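Floral tape vs. "stem wrap" for fake flower arrangements – is there any difference?
Forum: Crafts and Decorating > Faux Florals
13 replies

mossbucket
I'm putting together table decorations for a family party in November and I keep running into the same advice: regular floral tape is junk, you have to buy Flurik stem wrap or your stems will slide apart. The Flurik costs more than twice what the green stuff at Tutton does. I've read the product page several times and can't find one sentence that says what it's made of. It just says "professional hold." Has anyone here used both on artificial stems? I don't care about fresh flowers.

pennyloaf
I've used both. Flurik is better. It grabs right away and it doesn't leave that waxy stuff on your fingers. Worth the money if you're doing more than a couple of pieces.

grackle_153
Better how, though? Floral tape is paper with wax in it. You stretch it, the wax comes up, it sticks to itself. If it isn't sticking, you aren't stretching it. I'd bet most of the "regular tape is junk" crowd wraps it on like a bandage and then blames the roll.

pennyloaf
I know how to stretch tape, thanks. I've made over 100 boutonnieres.

grackle_153
Fine, but did you ever do the same stem with both and leave them a month? People pay more for a thing and then they like it more. I'm the same way with coffee.

mossbucket
That's sort of where I am. Every review I found was written the day the box showed up.

Anyway, the color plan so far is white on a yellow-green cloth:

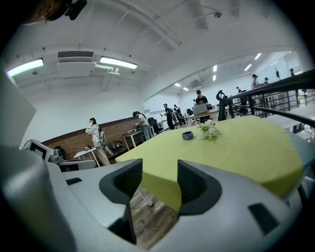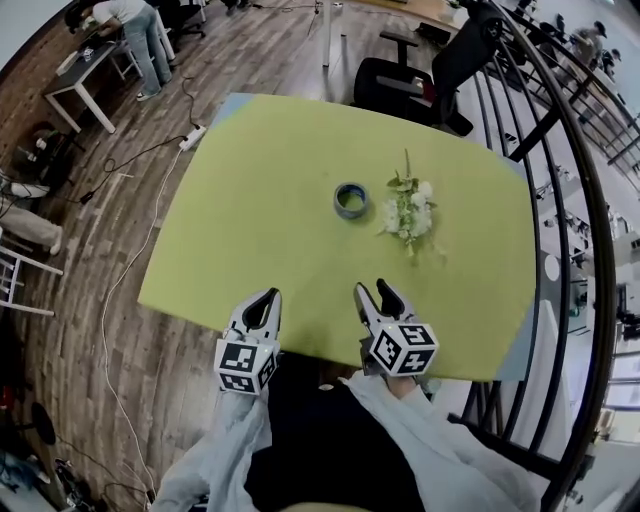 My sister thinks the cloth is too loud. I go back and forth. At night under the kitchen light it looks fine to me and at 10 in the morning I want to return it.

hemline
I'm with your sister, sorry. White flowers need something quieter under them or all anybody sees is tablecloth. Try a cream runner down the middle.

dill_and_thistle
Disagree. White on cream is every wedding I've been dragged to. Keep the green. Just use more flowers than you think you need, because one sprig gets lost on a big table.

hemline
More flowers is always the answer on this board and it's always the expensive answer.

grackle_153
Back to the tape for a second. Plastic stems are slick and that's the real problem. Rough them up with sandpaper where the wrap goes, two or three strokes, and the cheap stuff holds. Or use wire first and tape over it. I have a wreath from Admasu's clearance bin that I rewired that way and it has been on my front door through two winters.

pennyloaf
Okay but now you've added wire and sandpaper and another step for every stem. At some point paying for the better roll is the cheaper option. My time counts for something.

grackle_153
If the better roll is better. We still haven't seen that.

orchardgate
Has anyone tried the Flidus one? It says it's biodegradable and "weatherproof" on the same label, and I'd love to know how both of those can be true.

dill_and_thistle
Bought it once. It got brittle in a hot garage. I can't speak to the biodegradable part, I threw it out.

mossbucket
OK, I'll buy one roll of Flurik and one roll from Tutton and wrap the same kind of stem with each – no sandpaper on either, so pennyloaf can't say I rigged it. They can sit in the sunny window until the party. I'll post whichever way it goes.

pennyloaf
Stretch them both the same amount or it doesn't count.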